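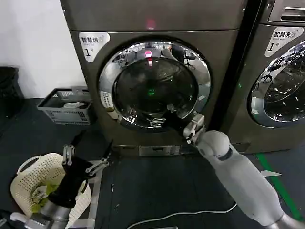

Right gripper on the door of dryer 1, laundry basket in the left.

Laundry recordings pass 600

The Wemside team now has 664 recorded examples of the laundry task. Laiba Cheema and Lieven Leemans run the sessions, with one arm working the door while the other holds the basket. Failed attempts are kept and labelled - the model needs those too. The target is 1195 before training starts again in September. Bart Van Leeuwen still needs 2 more operators for Saturday mornings.

Last updated: September
Contact Liesbeth Van Beek | © Wemside | Back to top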